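Bultton Housewares: Range and Supply Meeting, Minutes
Posted in November by Yabsira Tamiru
4 comments | 11 shares

Present: Yabsira Tamiru (minutes), purchasing, warehouse, trade sales, quality, accounts. The meeting opened at 9.40 am in the upstairs room at Prokcombe. Apologies were received from the export desk.

1. Minutes of the last meeting

Agreed as correct, with one change. The delivery charge for part pallets should have been recorded as applying to trade customers only. Accounts will send round the corrected page.

2. Matters arising

The torn carton problem on the baking tray line has been raised with the carton supplier. They have offered a heavier board at a small extra cost per unit. Purchasing wanted to see how the present stock travels through the winter before agreeing to it. Warehouse disagreed and said the returns from the northern round were already enough to go on. It was left that warehouse will put the returns sheets in front of purchasing and the two will settle it between them.

The new labels for the colander boxes have arrived. The barcode scans. The old labels are to be thrown away and not kept as scrap paper, as happened last time.
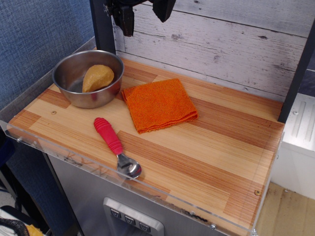

Yabsira Tamiru

3. Mixing bowls: change of supplier

Purchasing reported on the move from the present supplier to Ferraro for the stainless steel mixing bowls. Samples in all sizes have been received. Quality has checked the rims, the bases and the finish, and is content with everything except the smallest size, where the base is not quite flat and the bowl turns on a smooth worktop. Ferraro have been told and will send replacements from a different run.

Trade sales asked whether the measuring marks would be kept on the inside. Purchasing said they would, in litres only. Trade sales said that two of the older shop customers still ask for pints. It was agreed that this was not enough to justify a second stamp.

The first order will be for 3669 bowls across the range. The split between sizes was discussed at some length. Warehouse pointed out that the middle size sells through much faster than the others and that the last order left a full bay of the largest size, which is still there. Purchasing will redo the split and send it round before the order is placed.

Accounts asked for the payment terms in writing. Purchasing has these in an email but not in the contract. No deposit is to be paid until the contract has been changed.

Action: purchasing to obtain the amended contract from Ferraro.
Action: quality to check the replacement small bowls on arrival.

4. Lids

There was a short discussion on whether lids should be sold with the bowls or separately. At present they are sold separately and the return rate is high, mostly from customers who have bought the wrong size. Trade sales would like them sold as a set. Accounts said the set price would take the two larger sizes past what most of the market stalls will pay.

A trial was agreed. The middle size will be offered both ways to trade customers until the end of February, and the figures will be brought back to this meeting. The size should also be printed on the lid sleeve in larger type, whatever the result of the trial. Purchasing to ask the printer for a price.

5. Homholm account

Homholm have asked for their own colour on the handled utensils and for a plain box with no Bultton name on it. They would take 325 sets to begin with. Trade sales is keen. Quality had no objection to the colour but wants to see the material certificate for the new pigment before anything is made.

Warehouse raised the matter of storage. Unbranded boxes have been mixed up with branded ones before, and it took the best part of a morning to put right. It was agreed that Homholm stock will go in the caged area by the side door with a coloured sheet on each pallet.

Accounts noted that Homholm paid the last two invoices late. Trade sales said this was down to a change of staff at their end. After discussion it was agreed to supply on the usual terms but to hold the second delivery if the first has not been paid for.

Action: trade sales to write to Homholm with the terms and the lead time.
Action: quality to ask for the pigment certificate.

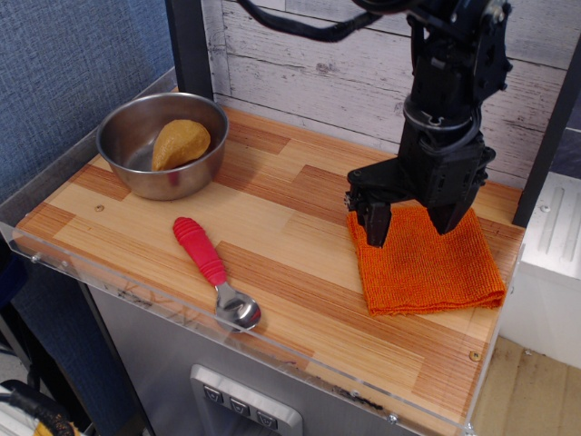
Steel bowl and folded orange towel on a wooden tabletop.

6. Warehouse

The racking inspection has been carried out. One upright in the second aisle is bent at the bottom and has been marked. The two bays either side of it are empty and must stay empty until it has been replaced. The fitter is booked. Warehouse asked that office staff looking for samples do not move the barrier.

There are 72 cartons of discontinued saucepans still on the mezzanine. Trade sales had hoped to clear these through the autumn list but took very few orders. Options discussed were a lower price to existing customers, a sale to a clearance dealer, or putting them in the factory shop. The factory shop was preferred. Accounts to set a price that covers the cost of the goods.

The afternoon collection has been moved to 3.15 pm. Orders received after midday will go the next working day unless warehouse has been telephoned first. Trade sales asked for this to be put on the order form and it was agreed.

7. Catalogue

The spring catalogue is behind. The copy for pans and bakeware is finished. Bowls cannot be finished until the Ferraro sizes are confirmed, as the new ones are slightly wider at the rim than the old and the dimensions will need changing throughout. Trade sales asked that dimensions be given across the outside of the rim and not the inside, to match what customers measure in their cupboards. Agreed.

There was some disagreement over whether to print prices. Last year they were on a loose sheet, which customers lost. The year before they were on the page, and were out of date by May. The loose sheet will be kept for one more year but stapled inside the back cover.

Yabsira Tamiru will collect the remaining copy and send it to the printer as one file. Nothing is to be sent to the printer separately.

8. Quality report

Complaints were down on the previous quarter. Most of those received were about loose rivets on the large frying pan. These came from one batch, and the remaining stock from it has been set aside. Customers who have complained will be sent a new pan without being asked to return the old one, provided they send a photograph of the handle.

One customer reported marks on the inside of a steel bowl after using it in a dishwasher. Quality thinks these are from hard water. A line on cleaning with vinegar will be added to the care leaflet.

9. Any other business

The kettle in the upstairs kitchen has been replaced. The old one is to be taken to the tip and should not be put back in the cupboard.

Accounts reminded everyone that fuel receipts must be handed in by the end of the month in which they were incurred.

Warehouse asked whether the meeting could start earlier so as to be finished before the morning delivery. It was agreed to try 8.30 am next time.

The meeting closed at 11.20 am. The next meeting will be at Prokcombe, date to be confirmed by email.

Comments (4)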